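Trilach House - Residents' Diary
Entry for June 29, 2019

The morning was given over to the footwear held in the hall store. The work had been deferred twice, first on account of the repainting of the stairs and then on account of the laundry contract, and it was considered proper that it should be settled before the July intake. The long table in the ground floor workroom was reserved from breakfast until the midday meal.

The table carries the green checked covering purchased in the spring. It was chosen in preference to the plain white one offered at the same price, and the house has been satisfied with it so far. Dust from cardboard is easily seen against the pale color and may be wiped away without soap. The covering should be folded along the same lines each time it is put away, as creases made in other directions are slow to fall out.

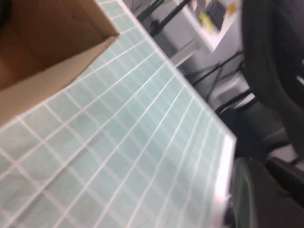
The rule adopted last year remains in force: footwear that is kept for a resident is kept in a box, and a box is kept only if it will close. Bags were permitted for a time and proved a poor arrangement. They slid from the shelf, they could not be stacked, and laces became knotted together inside them. The old bags from the Hoarau closet have now been thrown out, with the exception of 2 cloth ones in sound condition, which were passed to the sewing room.

Boxes are of several kinds. Those from the Musholm delivery are deep and strong but too long for the lower shelf, where the pipe takes up part of the depth. It was agreed that these should go to the upper shelf only. The plain brown boxes with a lid attached at the back are to be preferred wherever there is a choice. They can be opened on the shelf without the lid being mislaid, and they take a penciled label well. Such labels are to be written on the short end, in capital letters, with the room number first.

The method followed was the usual one. Each box was to be brought to the table and opened, the shoes examined for wear, stones and loose stitching, and the laces tied before the pair was returned. Tied laces are a small matter, but they have caused more complaint than any other part of this work. An untied lace is easily shut under the lid, and the next person pulls at it in haste. The author has done so more than once.

Some discussion took place over how a pair should lie. The written instruction says soles down, side by side. This suits children's shoes and slippers, but an adult sneaker is often too wide, and the lid will not then come down. The instruction has accordingly been amended. Sneakers are to be laid on their sides, and the second shoe is to be turned to face the opposite way from the first. 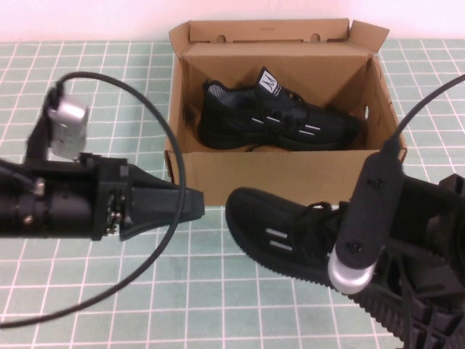
Black sneakers at the workroom table, one in the box and one in front of it.

Dark shoes require better light than the workroom provides. On black knit fabric, dried mud may be missed altogether until it is touched. The window end of the table was therefore used for these, and a soft brush was kept at hand. Knit uppers are not to be scrubbed. Where a mark does not come away with the dry brush, a damp cloth may be used, and the pair left out overnight with paper in the toes. The lid must stay open during that time - a box closed over damp shoes in February had to be discarded, and the smell remained in the store for 5 days.

The supply of clean paper is low. A request has been entered in the purchasing book for 4 packets, together with pencils. The brushes will last until autumn.

A note was made also of the Lisa room, where a further shelf has been promised. Its width should be measured against the plain brown boxes before any wood is cut. The present shelf was built to suit the bedding and wastes a good hand's breadth at each end.
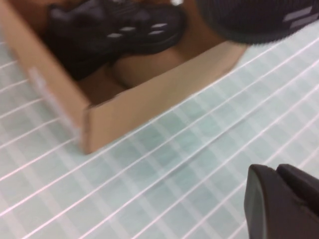 Matters carried forward

Labels for the upper shelf are still to be written. The amended instruction on sneakers is to be copied and fixed inside the door of the hall store, and the former one taken down. The step stool has a loose tread and is not to be used until it has been repaired. The workroom table is reserved again in July for the winter coats, and the green covering is to be left in the second drawer for that purpose.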